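Minutes of the Memorial Day Planning Meeting

Held in the back room at Jerado, 4 pm
In the chair: Chin-lung Liu

1. Apologies
Received from the Tsao family, who sent their comments in writing.

2. Minutes of the last meeting
Agreed, with one correction. The hire charge for the hall covers chairs but not crockery.

3. Date and order of the day
The gathering will be held in May. Doors open at noon, with the readings at 2 pm. There will be three readings and one hymn. The family asked that speakers keep to four minutes each and that no one wear black unless they wish to.

4. Notices and memorial book
Plalter quoted for printing 200 order sheets. Quote accepted. Names for the memorial book must reach the chair by the end of the month. Spellings are to be checked with relatives before anything goes to print — two were wrong last year.

5. Garden plaque
Clanumier can supply the plaque in slate or brass. After discussion, slate was agreed. The wording will be name and years only. The family would like it placed by the east path, and the chair will write to the parks office for permission.

6. Donations
Over 12 cards with donations have come in so far. All are to be acknowledged by hand. The family has asked for gifts to go to the hospice.

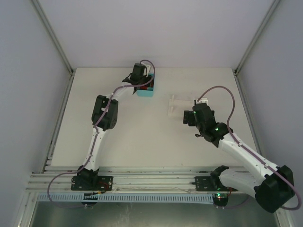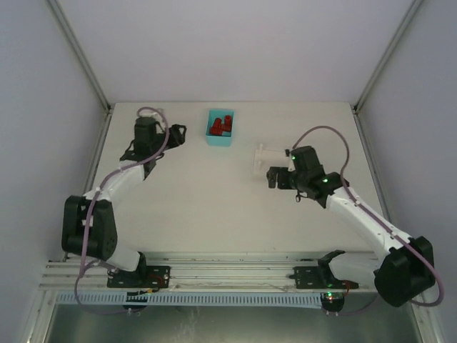 The blue box, with red inside

7. Any other business
Parking is limited on the day and guests should be told to use the station car park. A lift is needed for two guests coming from the coast. The chair will ring round.

Next meeting at the same place, 4 pm. The meeting closed at 5.20 pm.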